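# Clallden sidewalk robot: false stops at shadow edges

Answers for teams testing the Clallden delivery robot in simulation.

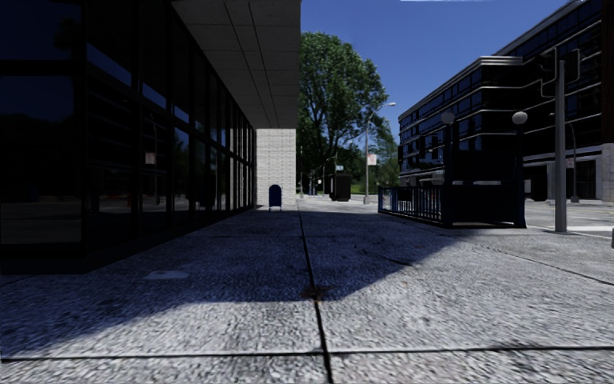
The fault makes the robot brake hard on clear pavement and refuse to move again. It first came up in the Bomham test route in September, after the Huet 4 perception update. The planner reads a strong change in brightness as a drop in the ground. On this stretch the building's shadow ends in a curved edge just past the central joint, with bright slabs next to it, and that edge is where the stop is triggered.

**Does it affect every run?**

No. We saw it in 11 of 15 runs with low sun – never under the overcast setting.

**Is it a safety problem?**

Yes. A sudden stop can cause a person walking behind to trip. The robot also stays where it is until an operator releases it.

**Can I turn off drop detection?**

No. It protects against stairs and curbs. Builds with it turned off will be rejected.

**What should I do for now?**

Go back to Huet 2 and limit the robot to walking speed. Send logs of any false stop to the Asier queue, with the sun angle filled in.

**When will it be fixed?**

A patch is in testing. We have no release date yet.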